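Subject: Re: [crabtree-divers] Stodgate wreck, boat and tide times
Date: 10/2/23
From: Barry Tindall

On the Stodgate trip, the person booking wrote:

> We are six divers, four with their own gear. Is the boat from Rurnari
> still running out of season, and what does it cost per head? Also the
> guidebook gives the wreck as 50 feet, but the Castis dive shop told us
> it was deeper. Which one should we plan for?

Plan for 70 feet at the stern. The 50 in the guidebook is the top of the boiler, measured at low water. The shop is quoting the sand.

The boat runs until the end of the month and starts again in March. It takes eight divers with tanks. The fare is 3,000 per head for two dives, tanks and weights included, regulators extra. Pay at the Rurnari jetty office. They do not take cards.

Slack water is short at Stodgate. The skipper wants everyone kitted up before the mooring is picked up – if you are still fitting a regulator at that point you will miss the first dive. Visibility is better on the second half of the flood.

From Castis, take bus 377 to the Rurnari turnoff and walk down to the jetty. The last bus back leaves before the boat returns, so book a room or a taxi. The guesthouse above the chandler has rinse tanks.

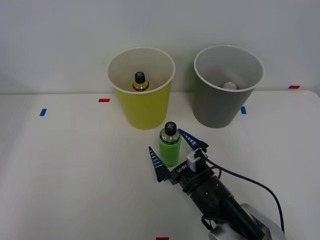 Where can tanks be filled if we stay a second night?

At the chandler on the jetty, air only. Leave them before closing and they are ready when the boat loads.

Barry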